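Galdale Produce Sorting Set
User Guide — Section 4: Laying Out and Sorting on a Bed or Other Soft Surface

Document 148, revised 9/14/19

4.1 Before you start

This section applies when no table is free and the produce must be sorted on a mattress. For table use, see Section 3. For use on carpet, see the Kilcombe mat supplement.

You will need:
One plastic ground sheet
One long tray with raised walls
Two plates or shallow dishes
A dry cloth

CAUTION: Do not place more than 20 pounds of produce on a mattress at one time. The surface will sink toward the load and round items will roll together.

4.2 Laying out

1. Pull the quilt or bedspread flat. Do not tuck it in.
2. Unfold the ground sheet over the middle of the bed. Creases do not need to be pressed out; they help to hold round items in place.
3. Set the plates near the head of the bed.
4. Place long and leafy items on the plates, one kind to each plate.
5. Spread the fruit over the ground sheet with space between pieces.
6. Set the tray to one side, within reach. 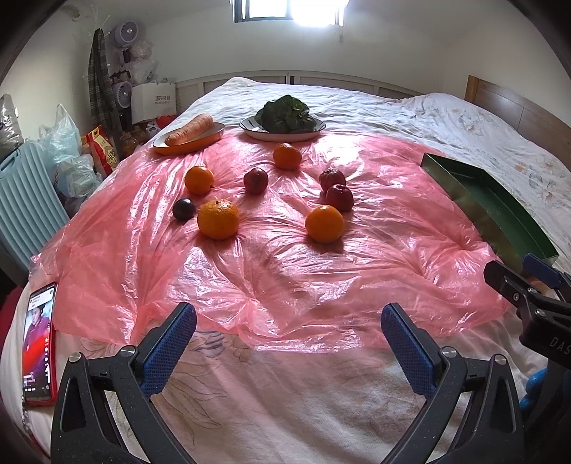

Plates are reserved for items that do not belong in the tray. Use one for roots and the other for leaves, as with the carrot on the oval orange dish and the leafy green on the round white plate. Fruit stays on the pink sheet until it is sorted. Kinds may be mixed at this stage — oranges and apples can lie next to each other — but keep plums where they will not be pressed by heavier fruit.

NOTE: The Hanisness ground sheet (part 1033) is wiped clean only. Do not machine wash.

4.3 Filling the tray

1. Turn the tray so that it lies lengthwise across the bed.
2. Press lightly on each corner. If the tray rocks, smooth the quilt under it and try again.
3. Put small fruit in first, near the walls.
4. Add large oranges last. Lower each one to the floor of the tray before letting go.
5. Leave the fruit in a single layer. 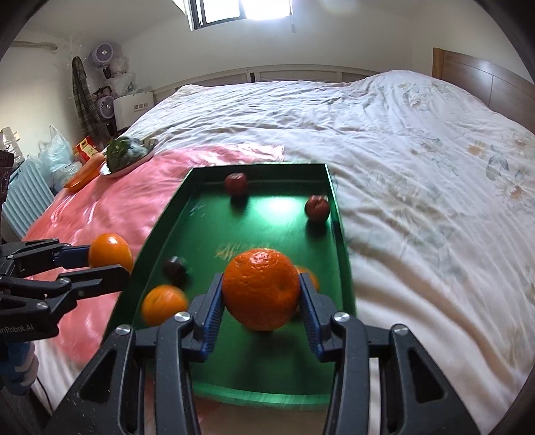 Figure 4-2. Large orange held over the green tray, with smaller fruit already inside.

NOTE: Faint marks and scratches on the tray floor do not affect use. Replace the tray if a wall is cracked.

CAUTION: Do not slide a full tray across the quilt. Lift it with both hands, one at each end.

4.4 Clearing up

1. Carry the tray to the kitchen first, then the plates.
2. Check the ground sheet for stems and loose leaves.
3. Fold the long sides of the sheet to the center and lift it clear of the bed.
4. Wipe both faces with the dry cloth. For juice spots, use a damp cloth and allow up to 2 hours of drying time before storage.
5. Store the sheet inside the tray. If the Ackroyd lid is fitted, leave one corner open.

Go to Section 5 for weighing and labeling.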